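Hand-held gripper FAQ: setting up, looking after and mending the Varnis

I get the same handful of messages every October, when a new lot of people are handed one of these and sent off to collect grasps with it. So I've put my answers in one place. They're for the two-sided Varnis with the ribbed fan pads, the one we use at Trurau and Dinholm. If yours is the older Jansen with the flat pads, the bits on cleaning and charging still apply but the screw advice doesn't (different plates altogether!).

Which way up do the pads go?

Ribs facing in, towards whatever you're picking up, with the wide end of the fan at the front. You'd be surprised how often I open a case and find one pad flipped over after a wash. If the two sides don't look like mirror images of each other when you peer down the gap, one of them is wrong.

How do I fit a new pair?

Open the gripper fully and switch it off. Undo the small screws on the plate, slide the old pad out, push the new one into the slot until it stops, then put the screws back loosely. Do the other side the same way. Close the gripper by hand, check that the tips meet, and only then nip everything up. I always change both pads together, even if one still looks fine, because a fresh pad against a tired one pulls the object sideways and you'll spend the afternoon blaming the software.

How tight should the plate screws be?

Tight enough that the plate doesn't rock, and no more. They go into plastic. If you're leaning on the screwdriver you've gone too far. The larger screw at the lower inner corner is the one that matters most, so start with that and do the top and outer ones after it.

What should I use for the first check after a repair?

Something with curved sides, light, and not precious. I like a computer mouse. You want to take it by the flanks and look at how the ribs spread on each side. If one fan is spread wide and the other has barely moved, the plates aren't centred and you need to go back to the screws. Try it on a mat or mouse pad too, so you're not knocking the tips on a hard table while you get your hand in. 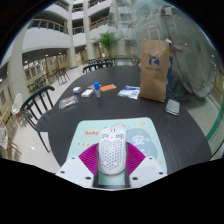
Varnis gripper FAQ
Written by the gripper bench technician, Trurau

Can I do the check anywhere, or does it have to be at the bench?

Anywhere with a steady table will do. Café tables, canteens, the end of a corridor, I've done the lot. Just don't take the plates off away from the bench unless you've got a tray with you. The screws are tiny and floors are very good at hiding them.

One pad keeps slipping. Is it worn out?

Probably just mucky. Skin grease and paper dust fill up the ribs and the pad goes shiny. Wipe along the ribs with a damp cloth and a drop of washing-up liquid, then again with clean water, and leave it to dry on its own. Please don't use a hairdryer. Please, please don't use white spirit, I've had two pads come back like chewing gum. If it still slips when it's clean, look for splits at the root of the ribs, right where they join the backing. A split there means a new pair.

How long does a pair last?

Going by my own log, the longest-lived pair on our grippers managed 51 sessions and the shortest managed 23. The short one had been used on a lot of cardboard, and box edges are murder on the ribs. I have a look every 8 sessions and that seems to catch most things before they turn into a phone call.

The view has gone misty down one side. Have I broken the camera?

Almost certainly not! It's a thumbprint. Use a dry lens cloth and go gently, working out from the middle. If the mist is on the inside, send it back to me and don't try to prise the ring off.

The two sides don't close together any more. What now?

Switch off, open it by hand and feel for grit in the slide. A soft paintbrush shifts most of it. If one side still lags, the link behind the plate has probably worked loose, and there's a small grub screw under the handle cover for that. Quarter of a turn, try it, another quarter if you need it. After four quarter turns with no change, stop, something else is wrong and it wants to come in.

Do I need to recalibrate after changing the pads?

Yes, every time. Fully open, hold the button until it beeps, fully closed, press again. It takes less time than making tea. Skip it and your opening widths will be off for the whole session, and I can't put that right afterwards.

How should I store it?

Open, with nothing between the pads. Leaving it clamped shut in the case puts a set in the ribs and they never quite spring back. Charge it before you put it away, and keep it off the radiator.

Where do spare pads live?

Trurau: second drawer under the bench, in the tub with the green lid. Dinholm: ask at the stores hatch before four o'clock. Take a pair, write it on the sheet, and drop the old ones in the box next to it so I can see how they wore.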